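Looking after a pale wood table top

Light woods such as birch and maple look clean and bright in a kitchen, but they show tea rings and greasy fingerprints sooner than dark ones do. A few minutes a week keeps them in good order.

Weekly clean

Clear everything off first, including the fruit bowl and the mats. Brush the crumbs away with a dry cloth. Wring out a second cloth in warm water with 3 drops of washing-up liquid, and wipe the whole top. Go over it again with plain water, then dry it straight away.

Always wipe along the grain. On a plain board that means end to end, but many tops have lines that run at a slant, or bend and ripple part of the way across. Follow the general direction and don't worry about the curls.

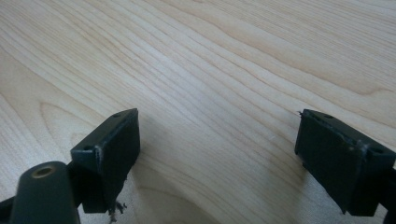 Veneer or solid?

Check the edge of the table before you think about sanding. If the grain on top carries on down over the end, it is probably solid. If there is a thin strip glued along the side, treat it as veneer and leave the sandpaper in the drawer. A veneer can be very thin, and once you are through it there is no putting it back.

White rings

Leave a fresh ring overnight, as some fade on their own. If it is still there, lay a dry cotton cloth over it and press with a warm iron, no steam, for 10 seconds. Lift, look, and repeat if needed. Try a hidden spot first — underneath a flap is ideal.

Oil and wax

Only oil a table that was oiled to begin with. We use Rondarine on ours, a thin coat every September, wiped off after 30 minutes and left for 12 hours before anything goes back on it. Lacquered tops need no oil at all and will only go sticky.

Lay oily rags out flat to dry outdoors before you bin them. Screwed up in a heap, they can catch fire.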